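Skillorberg Electric Steamer Pot with Steel Basket
Item 713, from the Mundbridge kitchen shelf

We have carried a good many steamers at Mundbridge over the years, and this is the one we keep taking home with us. It's a plain, friendly little cooker that sits on the table, plugs into the wall, and leaves your stovetop free for the soup or the greens or whatever else you have going. We first brought it in one February, when everybody seemed to want something hot and soft for supper, and it has stayed on the shelf ever since.

The pot is white, with cream-colored handles on both sides, and the steamer basket that goes on top is stainless steel with a perforated floor, so the steam comes up evenly through all those small round holes. Three round buns fit nicely with a bit of space between them, and we do suggest leaving that space, as they like to puff up while they cook.

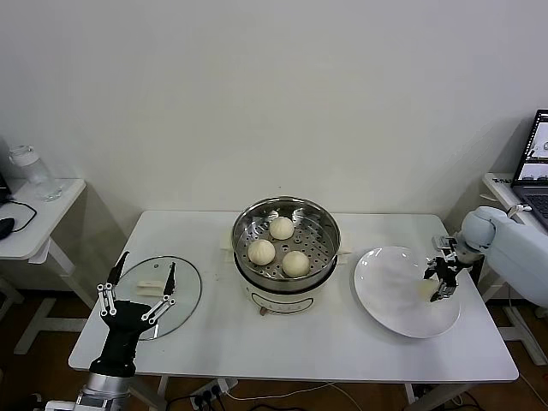 A square of parchment under each bun will save you some scrubbing, although plenty of our customers just brush the steel with a drop of oil and get along fine. Fill the pot to the line inside, let the water come to a good simmer, and then set the basket on. Ten minutes is plenty for small buns from the refrigerator. Frozen ones want a little longer, and big meat-filled ones longer still.

The lid is clear glass with a thin metal rim and a cream-colored handle in the middle, so you can peek at supper without letting all the steam out (we peek a lot!). When you do lift it, tip it away from you and have a dry towel handy for the drips.

Lid and basket can both go in the sink with warm soapy water. Please don't put the pot itself under the faucet; unplug it, let it cool, and wipe it down with a damp cloth.

If you'd like something larger, have a look at the Skála, item 409, which takes a second basket. The Hitero bamboo liners, sold in packs of 200, can be trimmed to fit either one.

Page updated August 31, 2003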